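About > Our Story

Asine Board & Kite: who we are and how we got here

Hi, and welcome! I'm the one who answers the phone, teaches the beginner lessons and (when the wind quits) sweeps the sand out of the shop. My sister keeps telling me an about page should be short and professional. I've tried writing that version a few times and it always comes out sounding like a bank, so you're getting this one.

Asine started as a repair bench. I'd been riding for years on gear I couldn't really afford, which meant I got pretty good at patching bladders and restitching leading edges on my mom's old sewing machine. Friends brought me their kites, then friends of friends did, and pretty soon I couldn't walk through my own hallway without stepping on somebody's canopy. I rented a little unit behind the boat storage on Eynon Road, bought a proper machine with a long arm, and painted a sign. The sign was crooked for two seasons. It's straight now, but only because a storm took down the first one.

The school came next. People would pick up a repaired kite and ask me, kind of quietly, whether I could show them how to relaunch it in deep water, or how to stop getting yanked off their feet every time they sent it across the window. So I got my instructor ticket and started taking folks out on the flats at the south end of the bay, where the water stays waist deep a long way out and there's nothing downwind to hit. 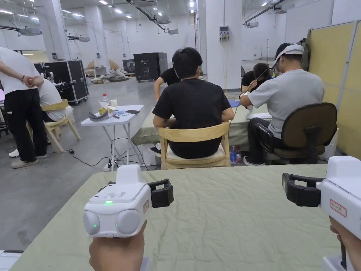
We still teach the same way I did back then. You'll spend your first session on the beach with a trainer kite, and yes, I know you want to get on the board. Everyone does! But an hour of learning where the power sits will save you a whole afternoon of swallowing salt water. After that we go body dragging, then water starts, and then your first real runs. Groups are never bigger than 2 students per instructor. It's not the way to get rich, but I've taught in the big classes and you spend most of the day standing around holding somebody else's bar.

We get asked a lot about brands. Our school fleet is mostly Pillano kites, because they relaunch easily and forgive a heavy hand, and the bigger sizes will get you going on those soft March mornings when the wind can't make up its mind. For riders who want to throw themselves around a bit, we keep the Mammont boards in stock, and you can take a demo out for a day before you buy. Try a couple of sizes if you can. I've talked plenty of people down from the short, stiff board they saw in a video, and most of them came back later and thanked me. (One didn't. He rips on it. Good for him.)

Repairs are still the part of the business I love most. There's something about getting a blown-out trailing edge back into shape that makes my whole week. Last year we fixed 1,225 kites, which I only know because I number the tickets. Small tears usually go back to you the next day. Bladders take a bit longer, and a full canopy panel depends on whether we have your color on the shelf. If you don't mind a mismatched panel, tell us and we'll bump you up the line! Please rinse the kite before you drop it off, and let it dry all the way. My sewing machine and I will both be grateful.

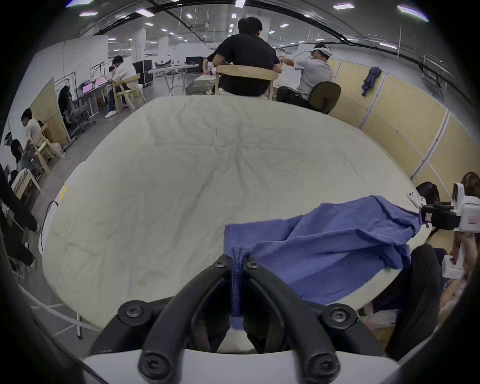

Stefaniia Hladun wrote to us that she'd put off her repair for most of a season, figuring a tear along the strut meant the kite was done for, and that she wished she'd brought it in the week it happened. Her new panel doesn't match the old ones at all, she added, and now she can pick her kite out from the far end of the beach.

I hear some version of that all the time, so please come ask before you throw anything out. Looking at a kite costs you nothing, and if it isn't worth fixing I'll tell you so. I'd much sooner sell you a used one off the rack than take your money for a repair that won't last the summer.

What else? We open at nine and close when the last rider is off the water, so closing time moves around. Dogs are welcome in the shop and on the lawn, but please keep them off the launch area, where the lines are. If you need a hand launching or landing, wave at anybody in one of our orange rash guards, whether you're a customer or not. And if the forecast looks iffy, call before you drive out. I check the wind meter on the point first thing every morning and I'll tell you what I see.

Come by and say hi!

Last updated: July 25, 2026

Recent from the shop
Rinsing and drying your kite the right way
Which trainer kite should I start with?
Demo day rules and sizes
Reading the wind on the south flats
Used gear rack: what's in now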